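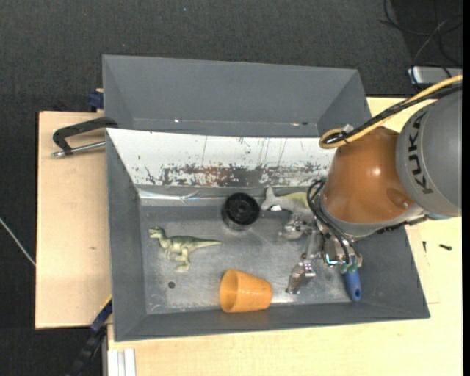 **Abu Hammour sorting room to extend its hours and renew its bins**

The Girnier Reuse Service will open its Abu Hammour sorting room on two additional mornings each week from January, following a rise in the quantity of small household goods and toys handed in by residents. The service confirmed the change on Wednesday, together with a programme of repairs to the sorting bins and a revised list of accepted items.

The sorting room receives goods from the collection points in Abu Hammour and Neder. Larger pieces, including furniture and bicycles, are dealt with separately at the Neder depot and are not affected by the new arrangements. Small goods arrive mixed and are placed in open-topped bins, from which they are separated into toys, kitchenware, tools and general items. The mixture is often a wide one. A single bin may hold a toy dinosaur, a toy sea animal, an orange cup and a tool with a blue handle, and each of these must go to a different shelf or, in the case of the toys, to the same shelf after a separate check.

Around 2,000 items passed through the room last month. Toys made up the largest group, with plastic animals and figures the most frequent entry on the intake sheets. Kitchenware came second. The service noted that cups and beakers are commonly handed in singly, and that single pieces will continue to be accepted provided they are free from cracks.

Darius Pop, who manages intake at Abu Hammour, said that the longer hours would relieve pressure at the end of the week.

"Bags left on a Thursday have at times waited until the following Monday to be opened," Mr Pop said. "The additional mornings will allow us to deal with most of them on the day after they arrive. Residents who are looking for a particular toy or kitchen item should also find that the shelves are filled more regularly."

**Repairs to the bins**

The grey bins at Abu Hammour have been in daily use for several years and their condition was reviewed in the autumn. The report records scuffing on the metal floors and, on the white panel between two of the bins, a broad area of chipped paint along the lower part, where grey metal and patches of rust are exposed. The upper part of the same panel was found to be fairly clean, with thin scratches only.

The affected panel will be rubbed down, treated and repainted. The metal floors will be cleaned and kept, as the scuffs were judged to be a matter of appearance. The work has been awarded to Nemum, a local metalwork firm, and will be carried out in stages so that sorting can continue. Part of the intake will be redirected to Neder while the paint cures, and notices will be displayed at the collection points on the days concerned.

The service has also asked that sharp or heavy tools should no longer be placed in the same bag as toys. Tools with handles remain welcome, but should be wrapped in paper or cloth and handed to a member of staff. Knives, saw blades and loose screws cannot be accepted at Abu Hammour and should be taken to the depot.

**Accepted items**

The revised list contains 37 categories. Board games have been added, on condition that the box is closed with tape or string, and soft toys will now be taken throughout the year. Toys that require batteries should be handed in with the batteries removed. Car seats, bicycle helmets and electric blankets remain excluded.

Items which cannot be placed on the shelves after eight weeks are offered to nurseries and playgroups in the district. Any nursery wishing to be added to the distribution list may apply in writing to the service, stating the ages of the children attending and whether it is able to collect.

The additional mornings will run from 8.30 a.m. until noon. Existing afternoon hours are unchanged. Printed copies of the list may be obtained at the Abu Hammour counter and at the Neder depot, and enquiries concerning large deliveries should be made to Mr Pop's office before goods are brought to the door.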